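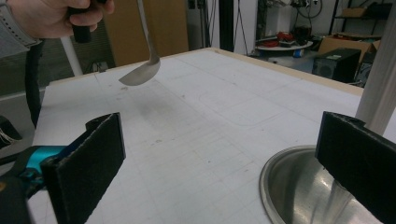 ## The ladle goes last

We moved to the new apartment in May, and I am still deciding where the kitchen things should live. My wife says I think too much about drawers. Maybe she is right, but I open these drawers every day and I would like to do it without being angry.

I began with the ladle, because the ladle is the difficult one. It has a black handle and a long, narrow metal shaft, and at the end there is a shallow round bowl. For serving it is very good. For storing it is terrible. If you put it in a drawer with the bowl up, the drawer does not close. If you put it with the bowl down, the drawer closes, but then it does not open again, and you must push a knife through the gap to make it free. In the old kitchen this happened to me so many times that I kept one knife outside only for this purpose.

## What I tried before

My first idea was a jar next to the stove. Everybody has a jar. I bought a heavy one from Mostier, in gray ceramic, and for a week I was happy. Then it became too full, and when I pulled out the ladle the whisk came with it, and one time also the potato masher, which fell on my foot. A jar is good for spoons. For things with a big head I do not recommend it.

The second idea was a rail on the wall with hooks. I had a Gralimell rail, 591 millimeters long, left by the people who lived here before us. I liked how it looked. But the wall behind the stove gets grease on it, and the things that we do not use every day became sticky. My mother had the same problem with her copper molds and she washed them every Sunday of her life. I don't want to have this job.

## Measuring on the table

So now I am back to the drawers, but this time I measure first. I take each tool in my hand, hold it over the white table and think about which direction it wants to lie. The table has faint gray lines on it that make squares, and this is a help to the eye when you want to compare a long thing with a short thing. There is also a small gray smudge on it, with some specks. I will look for the cream cleaner, which is still in a box somewhere.

My rule is simple. I put the flat tools first: the spatula, the wooden spoons, the cake server. They can be close together and they do not fight. After this come the tools with a little height, like the tongs and the peeler. The ladle goes last, when I already know how much room stays for it.

The wide drawer under the counter is 14 centimeters deep on the inside. The one above it is much less. For a long time I believed that the cutlery must be in the top drawer, because it was like this in every house I knew, and so the deep drawer was given to towels. Towels do not need a deep drawer! I moved them to the shelf in the hall, and the tall tools went down to their place.

## How it is now

The ladle lies diagonally, with the handle toward me and the bowl in the back corner on the left. Diagonal is less tidy, I know. Gaspard Rolland, my neighbor from downstairs, came for coffee and told me that I should cut a piece of foam with the shape of every tool, like for the instruments of a dentist. He does this in his garage. I think for a kitchen it is too much, also because of the crumbs.

I put two bamboo dividers from Deno, the kind with a spring inside, and they hold well if the drawer is not too greasy on the sides. They cost me 30 for the pair. The Hellström ones are prettier but they come only in one length, and it was not my length.

There are still 3 things without a place: the rolling pin, the big sieve and the lid that fits no pot. The sieve can maybe go on the rail, if I move the rail to the other wall, far from the stove. I need to ask the landlord before I make new holes.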